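Pre-purchase inspection checklist: Grolham bag-picking kit
Supplier: Van Acker
Inspected for: Cirar, packing line 2
Completed by: Tineke Koster
Status: on trial, not yet accepted

1. Mounting and frame
Rail bolts tight: OK
Brackets free of movement: OK
Comment: Checked with a torque wrench before power-up. Values are on the supplier's sheet.

2. Cables
Clear of pinch points: FAIL
Strain relief at the wrist: see comment
Comment: The grey cable to the gripper has too much slack for my liking. It hangs over the mouth of the bag, and a thin black cable loops down in front of the yellow foam. Van Acker should quote for a proper sleeve.

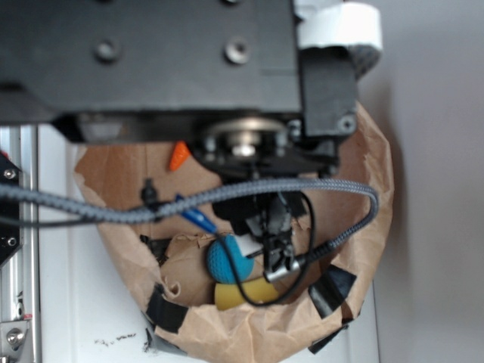
Labour for the re-route was left out of the first quote and needs to be added before we sign.

3. Emergency stop and guarding
Stop button within reach of operator: OK
Stop tested at full speed: OK
Restart needs a deliberate reset: OK
Door interlock: N/A, no door supplied
Comment: A light curtain is an extra. We need one if people will be working beside the table.

4. Container
Rim held open with tape: yes
Suitable for daily use: NO
Comment: Kraft paper and black tape will do for a trial. Ask for a rigid holder in the same colour as the Fana bins so spares can be shared.
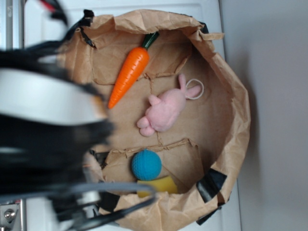
Siebe Van Damme disagreed with the last point and wrote that a rigid holder would defeat the purpose, as our customers ship in paper and the kit should be judged on paper.
Left open until the next review.

5. Grip on soft items
Trial picks logged: 1,071
Drops logged: 153
Comment: Too many drops for the price. The plush toy goes on the list for the retest, with the ball and the sponge. 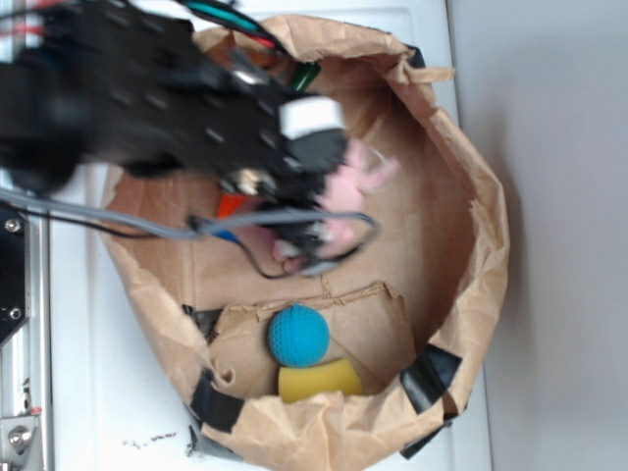
Mirjam De Haan asked whether the drops were counted before or after the finger pads were changed. Before. Retest with new pads booked for November.

6. Housekeeping
Tabletop clean: FAIL, dark specks near the bag
Action: wipe down at end of shift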